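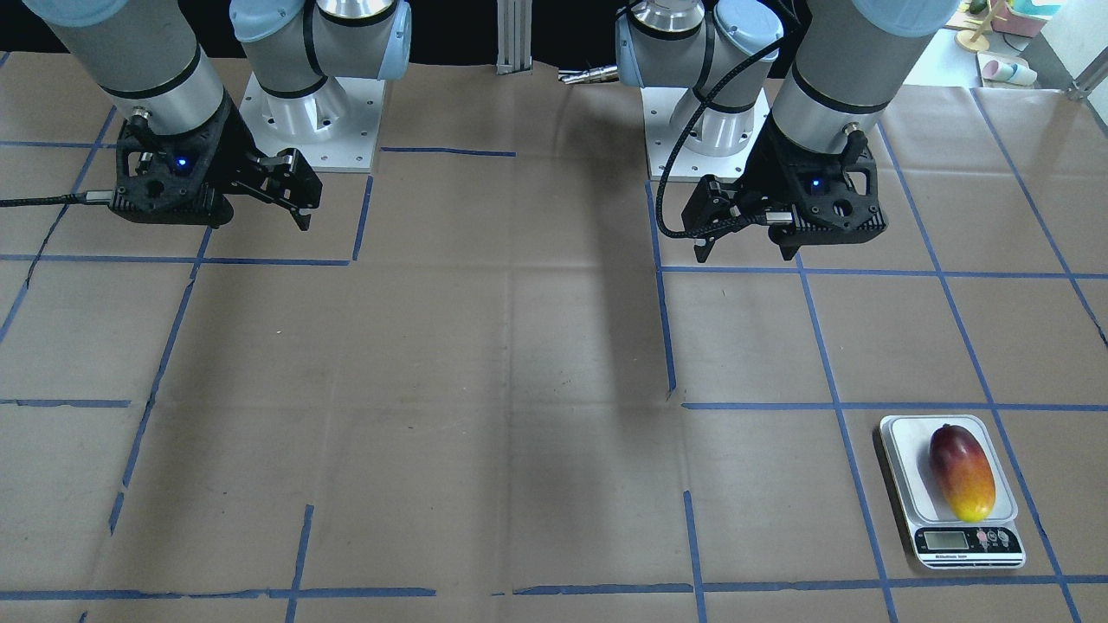 Bench notebook, September 2024

Mango weights, continued from the April pages. Scale first, because I got burned by it in spring (the numbers wandered all over the place and I blamed the fruit for ages!). Let it sit switched on while I got my coffee, zeroed it, put the 200 g check weight on, read 200, took it off, zero again. Good. Did the same thing halfway through and it was still fine, so I'm trusting everything below.

Still loving the kraft paper with the blue tape grid, by the way. One fruit, one cell, and the cell gets written next to the weight in the book so I don't have to put stickers on the skins — the stickers from the Bremwood box left glue behind and then I was weighing glue. If you move a mango to a different cell, please write it down. The grid isn't perfectly square and doesn't need to be, it's only for keeping track. Press the tape down along its whole length when you replace a strip though, a lifted edge catches on everything.

On to the fruit. The Sundik crate is smaller than I'd hoped but very even, which makes for dull notes and nice data. The lightest came in at 220 g and most of the others weren't far off it. Then there's the big one from the Estonov crate, 954 g, and I weighed it again because I didn't believe it. Same number both times. It wants to roll toward whichever side the stem is on, so I turned it until it settled and only then let go. Worth doing with all of them, since a fruit touching the table reads light and you won't always notice.

A few things I'd do differently:

Wipe the pan between fruits. There's sap near the stem on some of the Sundik ones and it builds up.

Read the display from straight in front. I leaned over from the side once and wrote down a number I had to cross out.

Keep the 4 reference fruits out of the fridge overnight. I took them out this morning and they sweated, and I have no idea how much of the weight was water. Crossed those out too, redo next session.

Paper is holding up. Plan is to change it when the next crate comes from Uçar, and I'd like a slightly wider cell along the front for the large fruit. Blue tape is getting low — whoever is ordering, the same width please, the narrow stuff tears when you pull it up.

Still to do: firmness by thumb for the whole Sundik crate (same thumb, same person, so that's me), photos of the stem ends, and copy the weights into the shared sheet before I lose this pen.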